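Sat 8 June

Plaltby shop, bench 2. Adhesive residue and coating wear, continued from the April entry.

Aim: find a cleaner that lifts label adhesive from painted steel without softening the paint. The Drikgate solvent works but leaves the finish dull, and the drum is nearly empty. Sterketti sent a citrus-based sample as a possible replacement.

1. Coupons
Cut from the same sheet as in April, gray topcoat, cured overnight. Film thickness on the reference coupon 102 microns. Labels applied by hand roller, edges trimmed flush. One coupon rejected for a run in the paint near the corner.

2. Wear reference
For the abrasion rating we still have no printed scale, so I am grading against metal that has seen real use. Scratches that only mark the surface are grade 1. Overlapping scratches on bare metal, as on the floor of the bin, are grade 4.
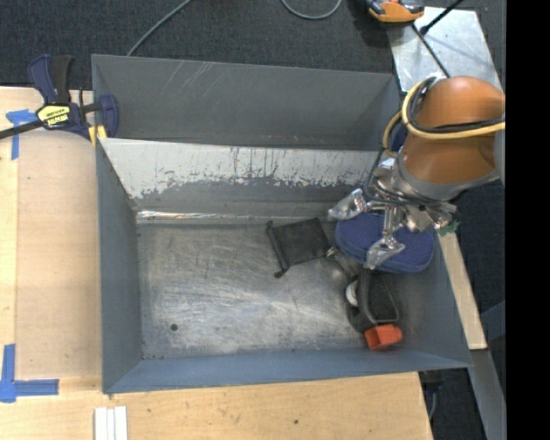
3. Solvent dwell
Drikgate: label released clean at 128 s. Slight haze, visible only at a low angle.
Sterketti: released at 210 s, with a tacky film left along one edge. Second wipe removed it. No haze.

4. Rub test
Weight on the pad 575 g, same as April. Drikgate coupon grade 2, Sterketti coupon grade 1. The pad was changed between coupons.

Notes
Dwell is longer than I would like, but the finish holds up better. Repeat with labels aged in the Admasu oven before ordering any quantity. Check whether the lid gasket on the sample can swells. Pencil hardness not done, the 2H is missing from the set.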